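Memard 350 Hardwax Oil for Interior Tabletops

Memard 350 is a clear, low-sheen finish for solid wood and veneered tables, desks and counters. It is supplied ready to use. Do not thin.

Prepare the surface with 120 grit, then 150, sanding with the grain. Finer paper closes the pores and reduces uptake. Vacuum and wipe with a dry cloth. Apply the first coat with a short-nap roller or a white pad, spread thin, and remove all excess within 18 minutes. Apply the second coat the next morning.

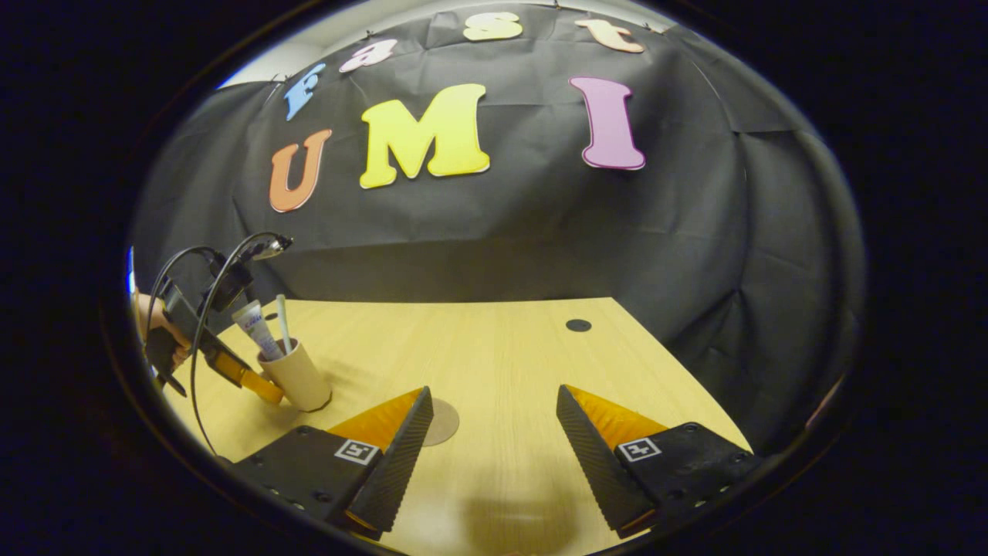

Light tan wooden tabletop with a small round disk.

Coverage is 27 square meters per liter for one coat on beech or maple. Oak and ash take almost twice as much on the first coat. The surface can be used with care after 24 hours and reaches full hardness in 5 days. Keep water and hot cups off it until then.

Lay used rags flat outdoors to dry. Oily rags can self-heat and ignite.

Sizes: 350 ml, 1 L, 5 L
Sheen: matte, satin
Store at: 41 to 77 °F
Cleanup: Memard Brush Cleaner or mineral spirits

Compatible with Kerekes tinting pastes, up to 5 percent by volume. Test on an offcut.

Technical questions: Verena Eder, Brotamlow office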